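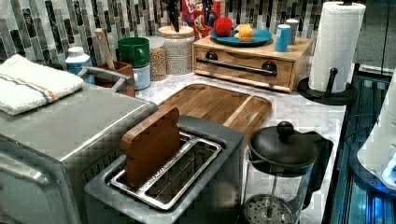
Home Products Manuals Downloads Support Contact

4. Recording a task by remote control

Stado teaches the arm by example. You move the hand controller, the arm follows, and the software stores the whole run as one demonstration. Read section 3 (mounting and first power-up) before you begin.

4.1 Before you record

1. Lay out the items the task needs. Leave other items where they would normally be. A model trained on a bare counter often fails on a full one.

2. Check that cables at the wrist can move freely through the full reach of the arm.

3. Open Osine on the control computer and connect to the arm on port 1558.

4. Hold the controller still until the status light in Osine turns green.

CAUTION: Keep hands and faces out of the arm's reach while it is powered. The stop button must be within reach of the operator at all times.

4.2 Recording a demonstration

1. Choose New Task and type a short name, such as "open drawer" or "move fruit to plate". Use the same name for every run of that task.

2. Bring the arm to the start pose and wait 2 seconds.

3. Press Record. Do the task at an even speed. Slow down near contact – the last bit of travel before a grasp matters most.

4. When the task is done, back the gripper away and press Stop.

5. Mark the run Keep or Discard. If you dropped something and picked it up again, you may keep the run, but tag it Recovery.

6. Move the items a little and repeat. Record at least 8 runs before you start training.
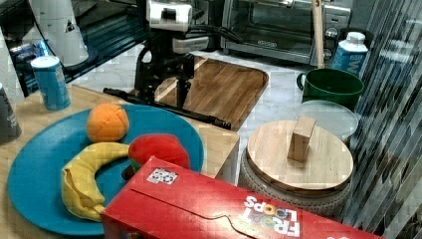

Figure 4-2. Arm over the work area, with soft toy foods on a plate.

NOTE: Soft items give way under the gripper and are a good choice for new operators. Move on to hard or breakable items when you can complete a run without stopping.

4.3 Drawers and handles

Drawers need a straight pull. If the controller drifts to one side, the drawer may bind and the arm will report a force fault.

1. Line up the gripper with the front of the drawer before you make contact.

2. Turn on Axis Lock in Osine. The arm will then move only toward or away from the drawer.

3. Pull slowly. If a fault appears, release the handle, back away and clear the fault. Do not try to pull through it.

4. Turn Axis Lock off before you reach into the drawer.
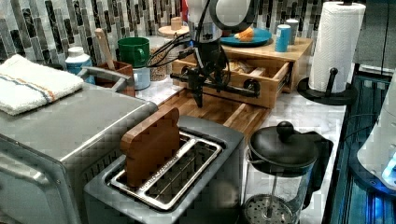
Can two operators record runs for the same task?

Two operators can share a task as long as each one signs in under a separate profile. Osine keeps the runs together and stores the controller settings for each person.

4.4 Saving your work

Runs are saved to the local drive when you mark them Keep. To copy them to a Whiteley storage unit, choose Export and wait for the Finished message – unplugging early can damage the last run in the set.

Continue to section 5, Training and playback.

Ostska manual, revised 9/10/19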